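Plamport's bin war enters its second winter as council backs down on lids

Residents of Plamport have won the right to leave their bin lids open, ending a dispute that has lasted longer than the contract that caused it.

Councillors voted on Thursday to scrap the "closed lid" rule, under which crews from the contractor, Trutard, could refuse any household bin whose lid stood proud of the rim. The rule was meant to stop litter blowing down the seafront. In its first year it produced 1,411 written complaints, which the council stored in a box with the lid off.

Under the old policy an offending bin was given a yellow tag and left where it stood until the next collection, by which time it was fuller. A second tag brought a letter. A third brought a visit from an officer, who was required to explain to the householder how a lid works.

Magnus Laing, a retired piano tuner who lives on Harbour Rise, received 17 tags and has kept them all. He has strung them along his front hedge, where they have twice been mistaken for Christmas decorations and once for a planning notice.

"My lid was bent by the lorry," he said. "I wrote to say so and they sent me a leaflet about cereal boxes."

The leaflet, "Flat Is Fab", went to every address in the town and advised residents to crush their cardboard before putting it out. It was delivered in a cardboard envelope.

Loredana Villa, who speaks for the council on waste matters, said the rule had been introduced with the best of intentions and withdrawn with the same ones. She denied that the change had anything to do with the by-election in Itgate ward, where the winning candidate stood on a platform of bins and nothing else and took 84 per cent of the vote.

"We listen to residents all year round," she said. The by-election was in December.

Trutard said it would work with the council on the new arrangements and that its crews had never enjoyed the tagging. The company confirmed that it still has a large number of yellow tags and would be glad to hear from anyone with a use for them.

From next month crews will take any bin that can be moved without spilling. Whether a bin meets this standard will be decided by the person moving it, a principle that took a working group 16 meetings to arrive at.

Traders on the front are less cheerful. Ada Sanna, whose café faces the sea wall, expects to spend the spring picking other people's crisp packets out of her window boxes. She has asked for heavier bins, or less wind, and says she has been told that both will be looked into.

The question of glass, meanwhile, remains open. Bottles are to be collected separately from the summer, in a box whose colour has yet to be agreed. Green was the early favourite but is already used for garden waste, and blue has been ruled out at the request of neighbouring Mabuza, which says it had blue first.

A public meeting on the matter will be held at the library at 7pm. Residents are asked to take their rubbish home with them. 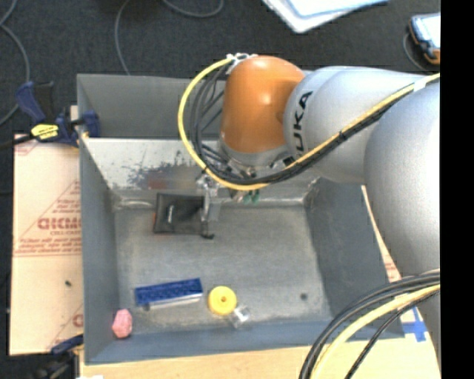
An open-topped metal bin.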